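Setting up a series page in the Flolthorpe catalogue

Applies to shop staff and library members with an editor login. Written by Devendra Srivastava. Last checked in January.

A series page groups every edition of every title in a fiction series under one heading. Without one, the catalogue sorts volumes alphabetically by title and the reading order is lost. Young adult and fantasy series are affected most often, as they tend to have novellas numbered between the main volumes.

Before you start

You need the ISBN of each edition, the publisher's series name as printed on the title page, and the volume number. Do not take the series name from the cover. Cover wording changes between printings, and the Csonka trilogy has been catalogued under three different names for this reason.

Creating the series record

Log in and open Records, then Series, then New. Enter the series name in sentence case with no leading article. "The Tremano Cycle" is entered as "Tremano cycle". Leave the subtitle field blank unless two series share a name.

Set the numbering type. Whole is the default. Choose Decimal if the series includes novellas or short story collections, so that a novella set between volumes 1 and 2 can be entered as 1.5. The numbering type can't be changed once a title has been attached.

Save the record. The system assigns a series number, which appears at the top right. Write it down. In the samples below the series number is 1640.

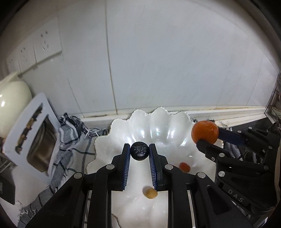

Small black ball held between two gripper fingers.

Attaching titles

Open the title record and select Edit. Scroll to Series link and enter the series number followed by a slash and the volume number, with no spaces:

1640/1
1640/1.5
1640/2

Repeat for each edition. Paperback, hardcover and large print editions of the same title take the same volume number. Omnibus editions take a range, entered with a hyphen:

1640/1-3

Writing the description

The series description has a limit of 400 characters including spaces. Name the main character, the setting and the central conflict of the first volume only. Later plot developments belong in the individual title records. Avoid review quotes and award stickers; these go in the Notes field.

Error messages

Error 55: the volume number is already in use by a different title. Check whether one of the two is a retitled overseas edition. If so, merge them before attaching.

Error 1353: the series record is locked by another editor. Locks clear overnight.

Titles imported from the old Flonusine database may show a blank volume number after linking. Re-enter the number by hand and save twice.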